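Notebook, laundry folding, December
Jirkholm bench, shared copy. Solange reads this too, so I am trying to keep it legible.

Started 8.15. Carried over from the last entry: the question from Midtbø is still whether a machine can take a basket of clean washing and leave a stack of folded things without a person stepping in. They would like a yes or no. I don't think we can give them either yet, but we can say which parts of the chore are holding things up.

Towels first, to have something to compare against. 40 attempts at picking a hand towel up by a corner, flat on the bench, plain white on grey. 7 failures, all of them the same fault: the tips came down a little high and closed on air. Lowered the approach height in the script and did not see it again in the short run after, but that was a short run.

Then clothes. Towels flatter the whole system. They have four corners, one thickness and no inside. Shorts have two leg openings, a waistband that pulls itself into a bunch, pockets, and a front that looks much like the back if the logo is hidden. A person picks up a pair and has them the right way round before thinking about it. The planner needs to find the waistband first, then decide which end of it to take, and it gets the second part wrong more than the first.

Did the hand-held demonstrations on printed bedding, as agreed with Arvo. His point was that nobody at home folds on a grey bench. They fold on the bed, on top of whatever cover is there. He is right and it makes everything harder. Lettering and hearts on a sheet give the segmentation plenty of edges that have nothing to do with the garment.

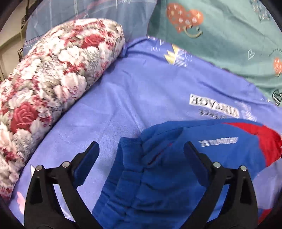
Blue shorts on the purple sheet, jaws open over them, waistband to the left.

The elastic is what I keep coming back to. It gathers into ridges, so there is no clean line to aim for, and the tips can easily take one fold when you wanted the full band. When I do it by hand I press down slightly and slide in from the side. The script comes straight down. Ask Solange whether the slide can be taken from the demonstrations as it is or needs writing in separately.

Red panels on the leg: the Dristwood model labels them as a second garment. Ran it three times with the same answer. Solange says the training set at Catedport was nearly all single-colour items, 1000 of them, which would explain it. She is going to mix in some two-colour sportswear and children's things. I would like striped as well.

11.40. Tried the fold itself, arm only, with the shorts laid out flat by me beforehand. 20 attempts. One leg over the other is fine. Waist to hem is poor, because the band springs back when it is let go and takes the top layer with it. Holding for two seconds before release helped a bit. Have not tried longer.

Time per item is not worth writing up. Arvo did the same pair by hand while the arm was still lining itself up, then did his own jumper.

Where I think we are:
Picking up a flat item, plain surface: good enough to show people.
Picking up a flat item, patterned surface: depends on the item.
Folding something already laid out: partly.
Laying it out from a heap: no. We have not had one go through from start to finish.

The last one is most of the chore. If Midtbø want a sentence for their report I would say the machine can help with folding once a person has done the untangling, and a person who has got that far may as well finish.

To do
- side approach for elastic, talk to Solange
- longer hold at release, try 4 and 6 seconds
- repeat the patterned bedding with a plain T-shirt so we know if it is the sheet or the shorts
- new pads, the left one is starting to slip on thin cotton
- Arvo wants socks. Not before the shorts work.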